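What the Judges Hear: Notes for My Talk on Televised Singing Contests
Tuulikki Laaksonen, evening session, Ronville
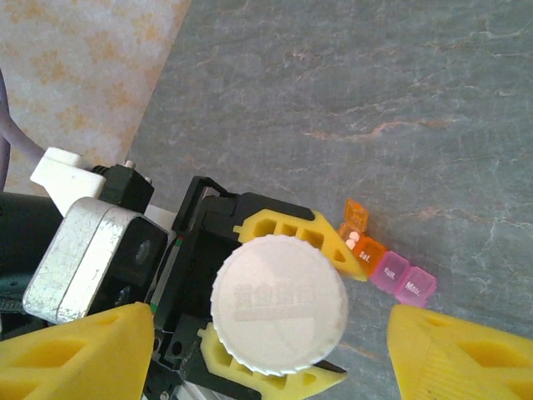 Good evening. Say thank you to the organizers, then start directly with the story, no long greeting.

I worked for 5 seasons as a vocal coach on a singing show. It was a regional show, made in the Lehtinen studio, and most of you have never seen it. I will call it by its short name, Odari. My job was to prepare singers for a song that lasts 2 minutes on television. In the rehearsal room the same song lasts much longer, and my first task was always to cut it.

Start with the cut. Ask the room: which part of a song would you remove? Wait for answers. Usually people say the second verse. This is also what the producers say, and in most cases they are right, but it has a price. The second verse is where the singer normally rests. The first chorus is finished, the nerves are a little lower, and the voice can come down. When we take this verse away, the singer goes from the first chorus to the bridge with almost no quiet place between. Many of the cracked high notes that people laugh at online come from the cut. The singer practiced the full song at home for years and the body still expects the rest.

Play the first audio clip (full version, only from the chorus). Then the short version. Do not talk over it.

Next part: song choice.

Young singers want to choose the song they love most. I understand this very well. But a song you love is a song you have sung many times together with the record, and you have copied the breathing of the original singer. I had a contestant named Handel – yes, like the composer, he was tired of the jokes – who sang a ballad in the first round and took every breath in exactly the same place as on the record. His lungs were bigger and his tempo was slower, so the breaths made no sense. We spent an entire afternoon with a pencil and the lyric sheet, moving them. The judges told him later that he had "found his own style." He had moved four breaths.

Pause here. People usually laugh. Let them.

I don't want to say that feeling is not important. When a singer thinks of a real person during the song, I can hear it in the consonants. They become softer, and the ends of the words are longer. But I have also seen singers dedicate a song to a mother or a boyfriend sitting in the front row, look at this person in the first line, and lose the pitch completely. My advice was to look at the person before the music starts, and then choose a lamp at the back of the hall. You can look again at the last line. The camera will find the mother without your help.

Now the judges. This is the part I am asked about most, so do not hurry.

The judges sit close to the band. They have a speaker near the table, but they also hear the drums directly, and they hear the audience behind them. The people at home hear a mix in which the voice is much more forward. So it is possible that the judges praise a performance which sounded thin on television, or complain about one which sounded beautiful. At home we say the judges are deaf, or that the result was decided earlier. In my experience they only heard another concert.

Second clip: the same performance from the hall microphone and from the broadcast. If the sound in the room is poor, skip it and describe the difference with words.

Something about the audience in the hall. At Odari the hall had 424 seats, and on television it looked like a stadium. The applause came early, often on the first big note and not at the end of it. A singer who is not prepared for this will hear the noise, get excited, and push. I asked my singers to rehearse with the other contestants shouting and clapping in the wrong places. They enjoyed this more than any other exercise, and I lost control of the room every time.

Then elimination. Tell this more quietly. After the result there is about an hour when the singer must give interviews, return the clothes and collect the bag. The coach is normally sent to the next contestant. I did that in my first season, and I regret it. Later I asked to stay, and the production said yes without any discussion. I should have asked sooner.

If there is time, tell the story of the contestant who forgot the words and sang the first verse again. The judges called it a brave arrangement. If we are already late, go to the questions.

Likely questions:

Is the voice corrected in a live show? I can speak only for Odari. We had echo and some compression, no pitch correction in the live rounds. For other shows I do not know and I will not guess.

Should my daughter apply? Ask how old she is. Ask if she has sung for strangers before, and if she wants to apply or the family wants it. Send her to the open stage in March first.

What do the winners do now? Two of them teach, one sings on a ship, and one stopped. I still exchange messages with the one who stopped.

Take the adapter for the laptop back from the sound desk before leaving.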